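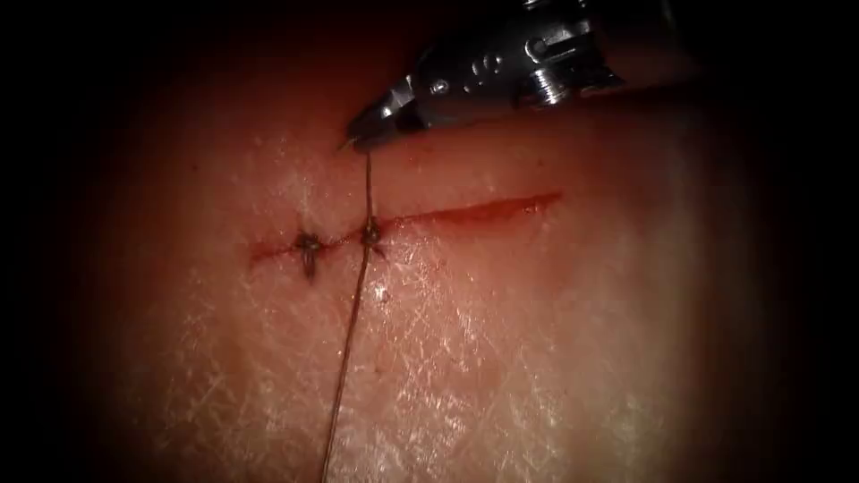 How does a robot know what to do next?

It runs a program that goes around and around in a loop: look, decide, move, check. Each trip through the loop is very short, and the robot makes a huge number of trips to finish even a small job.

That loop is what we're going to explore, and we're going to use sewing to do it. Sewing is a fantastic test for a robot! A wooden block keeps its shape when you pick it up. A thread bends, twists, slides and tangles, and it can do all four at once.

The kind of sewing we mean is the kind doctors do to close a cut. The stitches are called sutures (say it SOO-churs). When people write software for it, they can try it out on a practice pad, a soft pad with a cut in it. The pad in the picture at the top of this page has two knots finished on the left half of its cut. The right side is still open. So the job is partway through, and that's a great place to start asking questions.

STEP ONE: LOOK

You glance at a cut and a thread and you know right away which is which. A computer gets something very different from a camera. It gets numbers. Every tiny dot of a picture, called a pixel, is turned into numbers that say how bright it is and what color it is. A small picture might be 300 dots wide, and the computer has to make sense of every row.

So programmers write software that hunts for patterns in the numbers. This part is called perception. It might search for a thin line of red, and decide "that's the edge of the cut." It might search for a dark, skinny line, and decide "that's thread."

Now look at the pad again. See the little white glints all over it? A shiny surface bounces light straight into the camera, and a bright spot can hide part of what the program is looking for. Fine lines crisscross the pad too, and a program could mix those up with thread if it isn't careful. The corners are nearly black, so there isn't much to find there at all. Seeing is hard work for a computer!

One way to teach it is with lots of examples. Let's say we have a program named Gekinis. We show Gekinis 3000 pictures of thread, and in each one a person has already traced the thread with a colored line. Gekinis makes a guess, compares it with the tracing, and adjusts itself a tiny bit. Then it tries the next one. After plenty of practice it can find thread in pictures it has never seen before — most of the time, anyway.

STEP TWO: DECIDE

Once the software has a good idea of where things are, it needs a plan. This part is called (no surprise) planning.

Let's call our planning program Trustik. Its to-do list for one stitch could go like this:

Pick the spot for the next stitch.
Bring the needle through one side of the cut.
Bring it out the other side.
Pull the thread until the edges come together.
Tie a knot.
Cut the thread.

Trustik has to know where it is on that list. Think about our two knots. The one on the left has a short tail of thread. The one on the right is still joined to a long thread that runs up to the closed tip of the metal tool. What does that tell a planner? The right-hand knot is there, but its thread hasn't been cut yet. If the program skipped ahead and swung the tool far away, it would tug on a stitch that was already tied.

A planner also thinks about spacing. Stitches that are too far apart leave gaps, and stitches crammed together waste time and thread. You can try this one with a pencil. Draw a line 15 centimeters long and mark where you'd put your stitches so the spaces match. You just did some planning!

STEP THREE: MOVE

"Go to the next spot" sounds like one instruction. For a robot, it has to be broken into lots of little ones. How much should each joint turn? How fast? Should the jaws at the tip be open or closed?

The software that takes care of this is called control. A control program might send out some 634 small commands just to carry a tool from one place to another. If it sent only a couple of giant ones, the tool would jerk, and jerking is terrible for stitches.

Pulling is the trickiest part. Pull too gently and the cut stays open. Pull too hard and the thread can snap or rip the pad. You can feel this yourself if you tie a shoelace very, very slowly and notice how your fingers keep changing their grip.

STEP FOUR: CHECK

Back to looking! Did the tool arrive where it was meant to go? Is the thread still in the jaws? Did the edges move closer together? If something is off, the program can fix it on the next trip around the loop, or it can stop and ask a person for help. Knowing when to stop is one of the most important things a programmer can build in.

WORDS TO KNOW

Perception: software that works out what the camera is seeing.
Planning: software that chooses the steps and their order.
Control: software that turns a step into smooth movements.
Pixel: one tiny dot in a digital picture.
Suture: a stitch used to close a cut.

TRY IT: BE THE ROBOT

You need a friend, a shoelace and a cardboard tube. Close your eyes — you're the robot arm. Your friend is the software and may only use short commands, such as "left hand up" or "pinch." Try to tie the lace around the tube. Then swap places, and write down any command that got mixed up so you can make a better one for the next round.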